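Fanville memorial wall grows by 104 names, but the list still has gaps

The veterans' association in Fanville unveiled the new section of its memorial wall in January, with a bugler, a wreath and a longer run of speeches than the program had promised. The section carries 104 names of army engineers from the county who died in service or in the flood relief work that followed. With the older panels, the wall now holds 1736.

That second number was repeated from the podium several times, usually with the word "complete" close by. It deserves a harder look.

The association's own research file, which any member of the public may ask to read at the front desk, lists 3089 engineers and sappers who enlisted from the county. It does not say how many of them died, or where. For a good part of the list the only entry is a surname, an initial and a unit number. Some units were merged and renumbered twice, and the file does not always follow them through. A few men appear under two spellings, and it is hard to tell if they are one soldier or a pair of brothers.

Filipa Morais, who chairs the association, said the names had been "checked and checked again" and that families had been given every chance to come forward. Asked how families who moved away decades ago were supposed to hear about it, she said notices had gone up at the library and in the association's newsletter. The newsletter goes to 85 households.

Sheena Shearer's great-uncle cleared mines with an engineer company and did not come home. His name is on neither the old panels nor the new ones. She said she wrote to the association twice and got one reply, a form letter thanking her for her interest in a bench.

"I don't want a bench," Shearer said after the ceremony. "I want them to open the folder and look. He's in there. I've seen the page."

Morais said she could not discuss single cases but that "late additions are always possible." There is no form for making one, and no deadline or budget for a further panel. The inscription work was done by Iltero, a local firm, under a contract that ended with the unveiling.

The money is another matter on which the speeches were light. Nustel, the property company that owns the land behind the wall, paid for the paving and the lighting. Its name is cut into the first stone that visitors step on, in letters larger than those used for the dead. A company spokesman called the gift "a small thank-you to those who served." Nustel also has an application before the town to build on the lot next door, and the new paving happens to lead straight to it. The company says the two projects are separate. 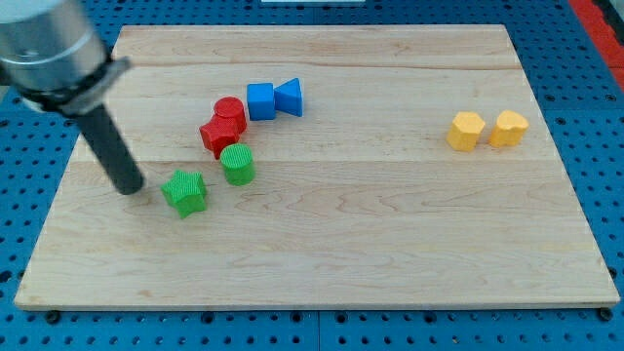
A maple board, apparently bolted to a blue pegboard table.

None of this takes much away from the ceremony itself, which was dignified where it was allowed to be. The roll was read in full, name by name, and it took a long time, and people stayed standing. Former engineers wore their berets and laid the wreath without fuss. Several had served in the flood season when the Ghorbani bridge went down, and they were asked to raise their hands. They got the loudest applause of the morning.

The flood work is also where the wall is weakest. Two of the new names are described as having died "in relief operations," with no year and no place. The association says the details are held in the research file. They were not in the copy shown to this reporter, though Morais said a newer version exists and would be made available "in due course."

There was talk, too, of a visitor display with service histories for everyone on the wall. The program described it as "coming soon." The same words appeared in the program for the previous unveiling, and the room set aside for the display is still used to store folding chairs.

The association plans to hold the parade again next year and has asked families to send photographs. Letters about missing names can be left at the front desk, which is open in the mornings until 11:30. Shearer said she would be dropping off her third.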